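Search this encyclopedia Go

Raltham Town Band

The Raltham Town Band is an amateur brass band based in Raltham. It plays the standard brass band lineup of 25 brass players, with percussion added, and competes in regional contests as well as giving its own concert series. The band's repertoire is made up of test pieces, marches, hymn settings and arrangements of orchestral works.

History

The band grew out of a works ensemble at the Marciniak foundry, where employees rehearsed after the day shift. The foundry paid for the first set of instruments, which were built in high pitch and could not be used with most orchestras or organs. When the foundry closed, the players kept the instruments and took the name of the town. The high-pitch set was later sold and replaced with instruments at standard pitch. Two of the old tenor horns were kept and are still owned by the band.
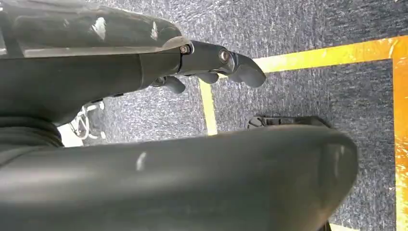 Membership fell to 17 in the years after the closure. For a time the band played without a soprano cornet or a flugelhorn, and parts were rewritten to cover the gaps. Igor Grabowska, then principal euphonium, took over as conductor and made many of these reduced arrangements himself. Several remain in the library, marked with his initials and the number of players for which they were written.

Grabowska was followed by Marisol Tillman, a trombonist. She brought the band back to full strength and entered it in contests again. Under Tillman the rehearsal schedule was changed from one long session each week to two shorter ones, the first of them for sectional work only.

Instrumentation

The cornet section consists of one soprano in E flat and nine cornets in B flat. The middle of the band is formed by one flugelhorn, three tenor horns and two baritones. There are two euphoniums, two tenor trombones, one bass trombone and four basses - two in E flat and two in B flat. All parts except bass trombone and percussion are written in treble clef, and players can move between instruments without learning new fingerings.

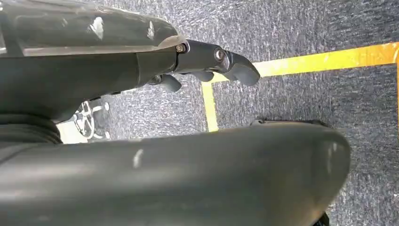
The percussion section has varied in size. Timpani were borrowed for contests until the band bought its own pair. Mutes are supplied by the band for the cornets and trombones; other players provide their own.

Concerts and commissions

The main concert is held in May and is usually divided into two halves, with a test piece placed first and lighter music after the interval. Commissioned works include Skulau, a tone poem in four linked sections by Yeshi Tefera. The score calls for offstage cornets in the third section and lasts 17 minutes. Clavirano, a shorter work by Aldo Santoro, is a set of variations for solo euphonium and band. Its slow variation is often played on its own.
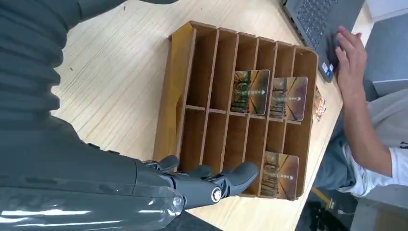

Library

The music library holds some 100 complete sets along with a number of incomplete ones, mostly marches printed on card for outdoor use. Lahcen El Fassi, a baritone player, prepared the present catalog, in which sets are listed by composer, arranger and shelf number. Missing parts are noted in a separate column. Handwritten scores from the foundry period are stored apart from the printed music and are not lent to other bands.

See also

Brass band
Test piece
Tenor horn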